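Notes for talk -- serial audio fiction, small label session, 30th March

Slot is 20 min incl. questions. Don't read the slides out.

Open cold. Play the first minute of Rind, ep 1, no intro. Then say who we are -- Privard, two rooms in Flarnley, spoken word only.

Why serials. Single long audiobook = one launch, one week of noise, gone. Rind went out in 14 parts from September. Numbers (slow down here):
- 1,105 listeners started part one
- 824 still there at the last part
Say it's small. Say it's small for everyone in the room too. Drop-off nearly all between parts one and two, after that hardly moves.

Slide 4, leave up while talking about part lengths. First cut had parts ending at the chapter break. Dull. Moved the breaks to mid-conversation, re-edited three of them, narrator not happy at first, came round. 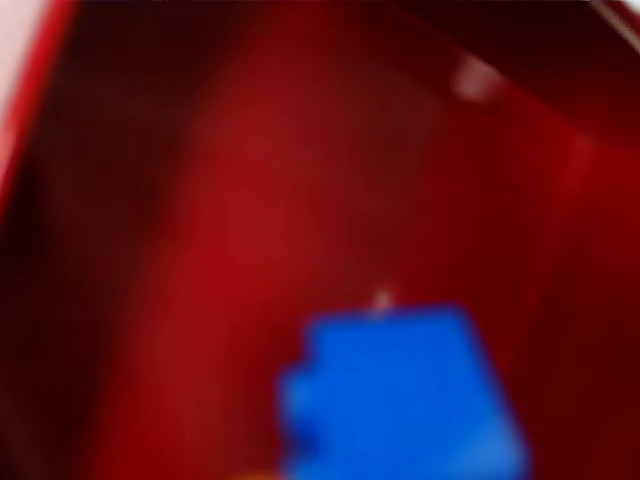 Somebody on the listener forum put it that the breaks felt like having the book taken out of your hands, and that after part five they'd stopped minding and started planning the commute by it. Read that out, gets a laugh usualy. Then the serious bit -- people forgive a cruel break, they don't forgive a late part. We were late once. Inbox was awful.

Recording. Whole book in the can before part one goes up. No exceptions now. Tried it the other way on Aker, narrator got a cold in week three, you can hear it, nose like a drainpipe. Play clip if time (probly not).

Sound design -- keep short, others covering it. Our rule: one room tone per location, same all the way through, so listeners know where they are before anyone speaks. Music only at top and tail. Recaps under 30 secs, read by the same voice, in character if the book allows.

Money slide. Narrator paid on delivery of full read, not per part. Editor per part. Skip the contract stuff unless asked, handout has it.

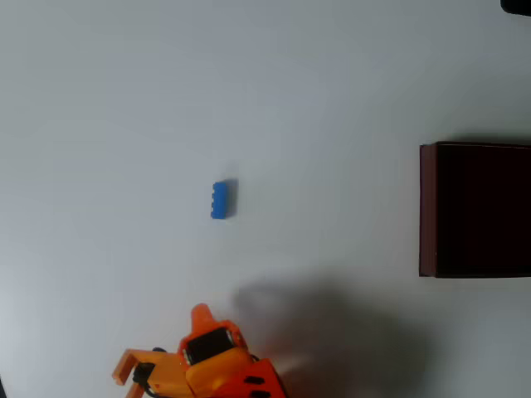 Slide 9: blue brick, red box, orange arm

Next up for Privard: Aker re-recorded, same text, new breaks. Shorter parts this time. Mention sign-up sheet at the back.

Questions. Likely ones: do we sell the full thing afterwards (yes, one file, a month later), do we cut the text (no, never), do ads go in (tried, hated it).

If it runs over drop the Aker clip and go strait to the sign-up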